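Flororside visit, notes for the budget round

Back from Flororside last night, typing this up before I forget half of it. Went with Bongani Buthelezi from our purchasing side, me for the laundry floor. Open day ran from 9 in the morning, coffee, name stickers, then a short talk and people wandering around wherever they liked. Good turnout. A lot of hotel people, couple of hospitals, one guy from a uniform rental outfit who asked better questions than anyone.

Why we went: the folding line. We lose people off it every spring, April was bad again, and Mabaso wants a number in the plan for next year even if the number is zero. So the question was never "are robots neat." It was what do we put on the equipment line, and when.

First stop, Zideo. They do the hand-held grippers for recording tasks, plus the software that turns the recordings into something a robot arm can learn from. Mandla Xaba walked us through it. Very patient, talks fast. Main points from my notebook:

- You buy or rent the grippers. Rental is by the month, minimum term 2 months. Purchase makes sense only if you keep recording new items, which we would (towels change, sheets change, the spa robes change every time somebody upstairs gets bored).
- They sell in pairs, one for each hand. Ask for spare finger pads in the first order, shipping on small parts is silly money.
- Training for staff is one afternoon. Bongani asked whether our own folders can do the recording instead of paying Zideo people. Yes, and Mandla said he prefers it. Experienced folders have habits his crew doesn't.
- Storage and processing is a seperate line on the quote. Did not see that coming. Get it in writing.

Then upstairs to Dredeck, who do the arms and the cells they sit in. Different mood. Nice brochures, slow answers. Their smallest cell takes a footprint I could fit where the old press is, but only if the press goes, and the press is not fully written off yet. Bongani to check with accounts. Lead time 34 weeks from deposit. Thirty-four! So anything we want running for next summer has to be signed way before the budget is even approved. Raised this. Got a shrug and a card.

Payment terms from Dredeck were 90 days after acceptance, better than I expected. Acceptance is the tricky word there. Whose towels, how many per hour, who stands there with the clipboard. I want our own mixed load in the contract, wrinkled, straight off the cart. Uniform guy said the same thing. He got burned once on a sorting conveyor that was tested on brand new shirts and never liked an old one.

Lunch was sandwiches. Fine. Parking terrible, go early.

Afternoon was the work floor, people recording and handling cloth, you could stand right next to it and ask stuff. Most useful part of the day by a mile. Bedding and clothes are what I care about, and I spent most of my time by the bed.
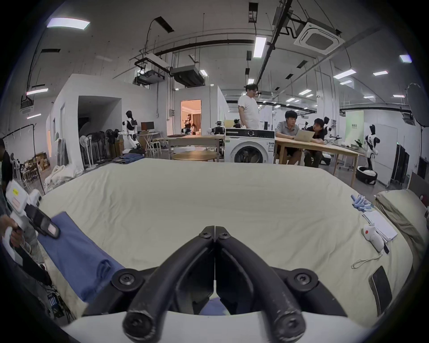
Asked how long one item takes to record properly. Depends on the item, naturally, but Mandla's planning figure is 13 working days for a new item type, start to finish, with one pair of people on it. That is the number I'm using. It means we can't do the whole catalog in one go and shouldn't try. Flat stuff first. Fitted sheets last, maybe never.

Other things to budget that aren't on anybody's quote:

- Floor space for recording. Needs a real bed or table that stays put, not a corner we clear off after shift.
- Lighting. Ours is bad on that side. Somebody from facilities needs to look.
- Power outlets. Always short of these.
- Cover for the folders who are recording. Their normal work still has to get done by someone, and overtime comes out of my budget, not the project's.
- Batteries and chargers, ask if included.

What I'd propose to Mabaso: rent two pairs from Zideo for the minimum term, record bath towels and flat sheets with our own people, and hold off on Dredeck until the press is sorted out on paper. Put a placeholder on the capital line for the cell so we don't lose the slot. Bongani would go straight to purchase on the grippers, he thinks the rental is priced to annoy you into buying. Could be right. He's going to ask for both quotes side by side.

Still waiting on: Zideo storage pricing, Dredeck service contract (does a visit include travel??), and a reference customer we can phone. Mandla promised the first one by end of the month. Dredeck promised nothing.

Brochures are on my desk if anyone wants them, the big folder is Bongani's so please bring it back.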